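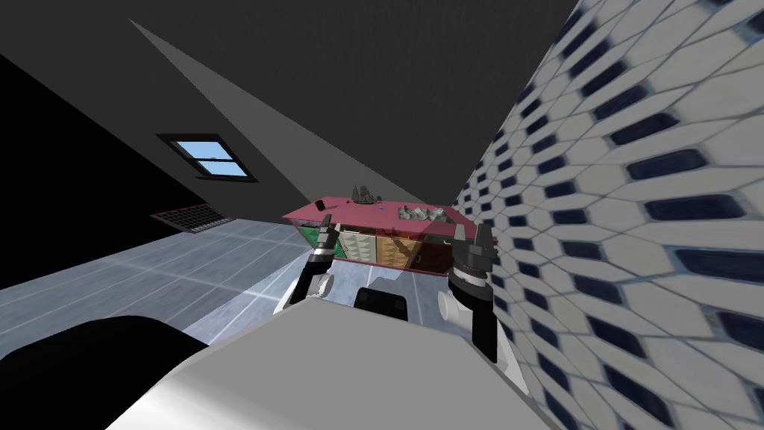

The room under the roof

Most houses on the terraces behind Ondieki Road have a loft, and most of those lofts hold suitcases. Over the past few years that has started to change. Moving costs money, and families who would once have looked for a bigger place are looking up at the hatch.

The first question is height. A tape measure held from the joists to the ridge will settle it in a minute. Wiltedano, a small building firm that works mainly on older terraces, turns down any loft with less than 2 metres of clear headroom once the new floor is in. Lowering the ceilings below is possible, but it means emptying the bedrooms and it often doubles the mess.

Stairs come next, and they catch people out. A proper staircase takes a bite out of the landing and sometimes out of a bedroom too. One couple in Netum Street gave up their airing cupboard and still had to turn the flight twice.

Then there is heat. A room beneath the slates gets hot in summer and loses warmth quickly in November. Insulation between the rafters usually has to be backed up with a second layer beneath them, and 100 millimetres on its own is seldom enough. Roof windows help in warm weather if they open wide, and blinds fitted on the outside work better than those fitted inside.

Sloping walls make furniture awkward. Low cupboards along the eaves use space that is no good for standing in, and a bed can go with its head under the slope. Tall wardrobes are best left downstairs. Julletti, a joinery workshop, makes eaves drawers to measure and was quoting 14 weeks when we rang.

The Netum Street job took 19 weeks from scaffolding to paint. The suitcases are now in the shed.

8 July 2022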